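キーワードを入力 検索 カテゴリ 絞り込み

申立受付システム 障害対応記録 第1427号
2025年11月9日 記録：Napaporn Nakpan(Keseo人権法律支援センター 情報管理室)
この記事は3分で読めます

件名：被拘禁者の処遇に関する申立書の添付資料が、監察機関宛ての送達控えに反映されない件
状態：対応中(優先度 高)

当センターの申立受付システム「Helomel」において、拘禁施設内での暴行を訴える申立書を登録した際、診断書及び弁護人面会記録が送達控えの添付一覧に表示されないとの報告を、法務担当のRuth Betancurより受領した。対象は5月以降に登録された申立てのうち25件である。本文及び申立人の署名欄に欠落は認められない。

初動として、保管庫側の原本を照合した。125点の添付資料はすべて保存されており、改変の形跡はない。したがって証拠の滅失には当たらないものと判断し、その旨を各案件の担当弁護士に書面で通知した。 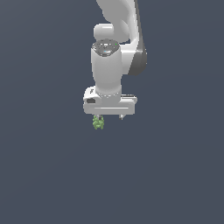 原因の調査はAksel Lykkegaardが担当した。送達控えの生成処理は、資料の言語区分が「未翻訳」である場合、当該資料を一覧から除外する設定となっていた。この設定は翻訳業務の委託先であるTrelticoとの連携開始時に導入されたもので、翻訳完了後も区分が自動更新されない不具合が併せて確認された。

暫定措置は次のとおりとする。
・言語区分を手動で「翻訳済」に改め、送達控えを再生成すること。
・再生成した控えは、旧版を削除せず併せて保管すること。
・不服申立ての期限が迫る6件については、Sinéad Ó Conaillが紙媒体で追完書を提出すること。

追記(Ieuan Jenkins)：上記6件のうち4件は提出を終え、受領印のある写しを案件簿に綴じた。残る2件は、管轄の監察機関から提出先の変更について回答を待っている。

追記(Aksel Lykkegaard)：修正版を検証環境に適用した。区分の自動更新は正常に動作するが、旧形式の面会記録で登録日が空欄となる事象が新たに生じたため、本番環境への適用は見送る。別件として起票済み。

本件に関する照会は、案件番号を明記のうえ情報管理室まで提出されたい。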